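Fostus Furniture Listings: data card and README

Maintained by Mpho Oosthuizen
Last revision: 12/02/2024

What is in this package

Fostus is a small collection of furniture listings, written in English, with the fields of each listing separated and cleaned. It holds 500 listings of tables, chairs, sideboards and shelves. The texts come from the catalogues of two shops, Linitz and Munasinghe, who both gave us written permission to copy and share them. The collection was made for people who build search pages for second-hand and new furniture, and who are tired of queries like "oak table 140" returning a lamp.

Of the 500 listings, 280 come from Linitz and the rest from Munasinghe. The Linitz texts are longer and speak a lot about the designer and the period. The Munasinghe texts are short, sometimes only one line and the measurements. We did not try to make them equal, and we ask you to keep this difference in mind when you compare results between the two parts.

Files

listings.csv contains one row for each listing.
materials.csv is the list of permitted words for materials and finishes.
changes.txt says what was corrected and when.
licence.txt should be read before you publish anything made from the data.

All files are in UTF-8. The separator is a semicolon, as many descriptions have commas in them. If your spreadsheet program shows everything in one column, please set the separator by hand when you open the file. 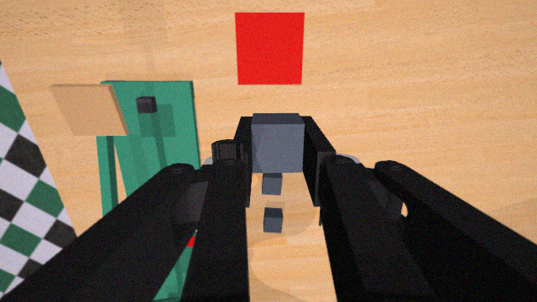
Fields in listings.csv

id: a short code, beginning with L or M according to the shop.
title: the title as the shop wrote it, including capital letters.
type: one word from a closed list (table, chair, sideboard, shelf).
width, depth, height: whole centimetres. An empty cell means that the shop did not give the measure. It never means zero.
material_main: the material of the largest visible part, for example the top of a table or the seat of a chair.
material_second: the material of the legs or the frame, if the shop names it.
finish: oiled, lacquered, painted, waxed or unknown.
seats: only for tables. It is the number of persons according to the shop, and shops are optimistic.
text: the full description, without the delivery and payment sentences at the end.

The measurements of extending tables are given for the closed table. The open width is kept inside the text field, where the shop has mentioned it. We know this is not ideal. A separate column is planned for March.

How the fields were filled

The titles and texts were copied by script. All the other fields were filled by hand, by 2 readers who worked separately and then compared their answers. Where they did not agree, they went back to the shop's text and decided together. When the text did not permit a decision, the cell was left as unknown.

Most disagreements were about materials. Shops write "wood" when they want to say veneer, and "solid look" when they want to say nothing at all. Our rule was to follow the words of the shop and never to guess from the picture on the product page. So a table described as "natural wood colour" has an unknown main material in our file, even if every reader would say oak. 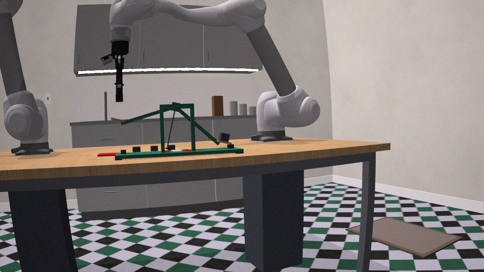 The type field also needs a word of explanation. We decide it by the purpose the shop gives, and the form comes only second. A long top on legs may be sold for dining, for writing or for a workshop, and the same piece can appear in both catalogues under different names. The long wooden-topped table with a white robot arm on either side of it would be type "table" in our system, material_main "wood", finish "unknown", and what is standing on the top would change none of these values. We prefer this plain approach to a fine list of thirty types which no two readers would use in the same way. If you need finer groups, the words "dining", "writing" and "side" are easy to find in the text field.

Known problems

Some Linitz titles include the colour and some do not, even for the same chair. We left them as they are.

The word "walnut" is used for the wood and also for a stain on beech. The finish field helps in part of the cases only.

In 4 listings from Munasinghe the height and the depth seem to be exchanged. We have asked the shop and are waiting for an answer. The rows are marked in changes.txt, please exclude them if you work with measurements.

Prices are not included. Both shops asked for this, and old prices would in any case be of little use.

How to load the data

1. Unpack the archive into an empty folder.
2. Check that the four files named above are there.
3. Open listings.csv with the semicolon as separator and read the id column as text.
4. Replace the material words with those of your own system, if you have one, using materials.csv as the left side of your table.

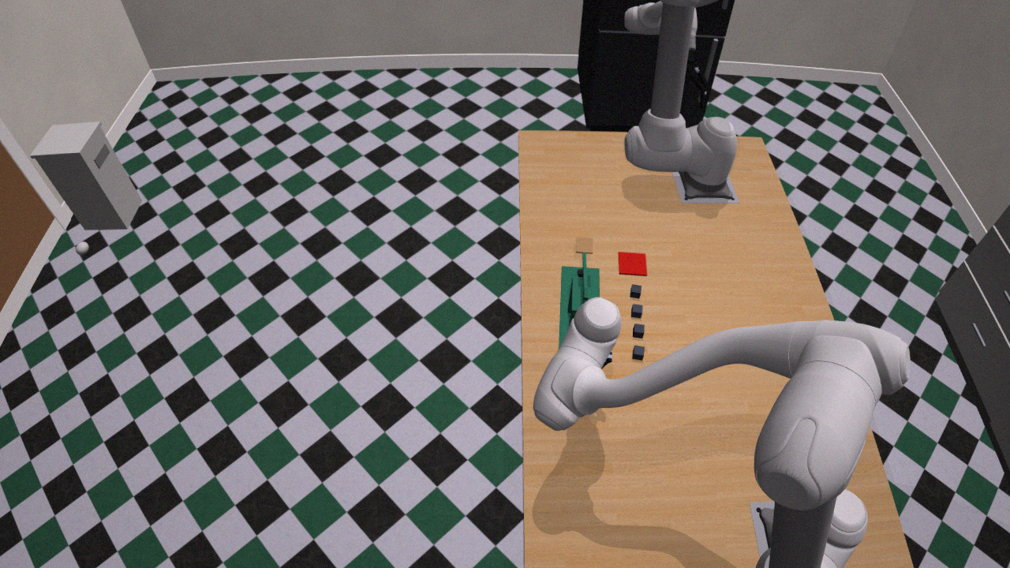
Licence and use

You may use and change the data for research and teaching. For commercial use please write first, as the permission of Linitz does not cover it. If you publish results, mention the name Fostus and the revision date at the top of this document.

The search tool Rivside can read the package without any conversion. For other tools we have no instructions yet, but we are glad to add them if you send us a tested version.

Corrections

Send corrections to Mpho Oosthuizen, with the id of the listing, the field and the value you propose. Please put each listing on its own line. Corrections without an id take much longer to check.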